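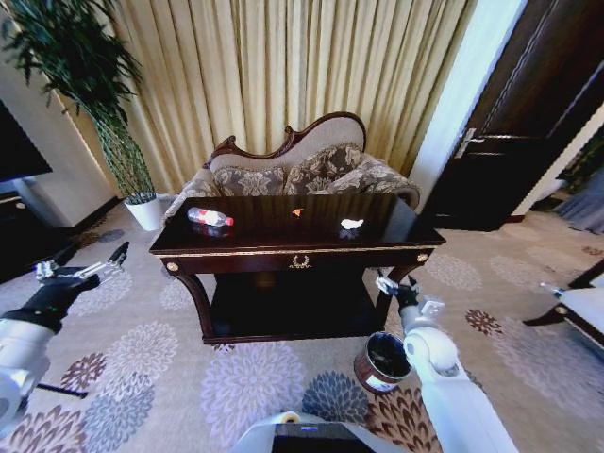 Console table in our room, dark lacquer with gold trim

White haze on a glossy dark table – fixable or do I need to refinish?

turkport_tess

Hi all, long time reader, first time poster. My husband and I run a small guesthouse in Turkport and we have a dark lacquered console table in the biggest room. Guests love it, I love it, dusting it is a nightmare, but that's another post.

In November I went in to turn the room over and found a cloudy white patch on the top, a bit bigger than my hand. My guess is somebody set a hot takeout bag on it, or maybe an ice bucket. I can't feel anything when I run a finger over it. It's smooth, just milky, and you only really see it when the afternoon light comes in low.

So far I've tried a dry microfiber cloth (nothing) and a squirt of the lemon spray polish we use everywhere else (made it look greasy, and the haze came right back once it dried). A local shop quoted me 400 dollars to strip and relacquer the top, and I paid 87 for the whole table at an estate sale! I know that's not how it works, but it still stings.

Can I fix this at home without wrecking the shine? I'm also scared of messing up the gold edge. It's thin and I have no idea if it's paint or leaf or what. I've got a couple checking in and would love to have it looking decent by then, but I can also just throw a runner over it for now.

orside_workbench

Good news, if it's smooth and milky it's most likely moisture trapped in the finish, and that's the easy kind. Dark or black marks are the bad ones.

First get that spray polish off. A lot of them have silicone in them and it'll fight you on everything you do after. Wipe the top with a cloth barely damp with mineral spirits, window open, no candles going. Try it somewhere hidden first, like the underside of the back edge. If the color comes off on your rag, stop and come back here before you do anything else.

Then a hair dryer on LOW, held well back, and keep it moving. Give it 10 minutes and let the table cool completely before you decide whether it worked. I've done this on a sideboard of mine and it took 3 rounds over a weekend. Don't use an iron. People will tell you to use an iron through a towel, and it can work on old shellac, but on a high gloss top you can blister it and then you really are paying the shop.

If there's still a ghost of it left after that, rub it very gently with a fine automotive polish (the kind for swirl marks, not rubbing compound) on a soft cloth. Small circles, then long straight strokes to even out the shine. You may end up doing the whole top so it all matches – glossy finishes show every little difference.

For the gold, run painter's tape along it, the delicate-surface kind, and press it down lightly. Pull it back slowly and low. If it's leaf, even that could lift it, so I'd test a tiny bit at the back corner. Or skip the tape and just stay a finger's width away from the edge.

stuturholm_gal

mayonnaise. my grandma swore by it, leave it on overnight and wipe off in the morning. did it on my coffee table and the ring went away

orside_workbench

Mayo does sometimes work, it's the oil. I'd just keep it off the gold, and you'll have to clean it all off again before you polish.

turkport_tess

Update! Did the mineral spirits and two rounds with the hair dryer and I have to hunt for it now. No color on the rag, thank goodness. Going to try the car polish after these guests leave. I also ordered a stack of felt coasters, we'll see if anyone uses them.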